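Niltine Robotics Club
Minutes of the March meeting

Held in the upstairs workshop, Trunham, at 6.30 pm

Minutes of the last meeting
Agreed, with one correction: the gear set was lent to the Kallio team, who have now given it back.

Matters arising
The second bench has been moved nearer the sockets. The spare laptop still refuses to update and will be wiped before next time. A bigger sign for the street door has been ordered, as two new members walked straight past us in February.

Arm project
This took up most of the evening, and quite right too! The arm group reported on the shape board task, which is our entry for the Fletent Cup. They have started with the red cylinder and its round hole and will add the other shapes one by one. The group talked us through how they line the cylinder up over the board, and there was a long and very lively discussion about how slowly the last bit of the move should go. Some members would like it slower still. The programmers pointed out that a run at the Cup may last no more than 3 minutes, so every pause has to earn its place.

It was agreed to keep the present grip height for now and to try a gentler closing force. Several people asked to have a go at writing the next move themselves, which was lovely to hear, and the group will share its code with everyone before the next session. Pictures from the arm project are included with these minutes.

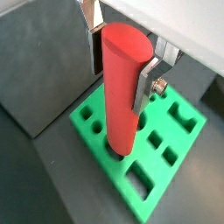
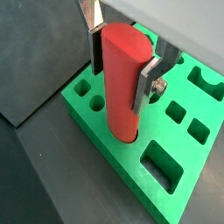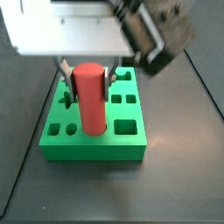 Red cylinder and green shape board, arm project.

The next job is the square holes. These will be harder, as the peg has to be turned the right way round as well as put in the right place (a cylinder is very forgiving in that respect). One of our newest members suggested drawing the board on squared paper and measuring each hole from the same corner. Everyone liked this and it will be done first.

Fletent Cup
Entry form filled in and ready to send. We may bring 35 kg of kit, so the arm and its base must be weighed together before we promise anything else. The Kallio team has offered us a practice slot on their table and we said yes at once.

Money
Balance stands at £399. Agreed to spend up to £40 on cable ties, a new emergency stop button and a box to carry the shapes in. Subs stay as they are until the summer.

Open evening
Agreed to run the arm for visitors if the square holes are going well by then, and to run the line followers either way. Poster designs wanted, the brighter the better.

Any other business
Please put the hex keys back in the rack. The kettle is working again.

Actions
Arm group: measure the board, share the code, weigh the arm and base.
Secretary: send the Cup form, reply to Kallio about the practice slot.
All: poster ideas to the next meeting.

Meeting closed at 8.15 pm. Next meeting in April, same room.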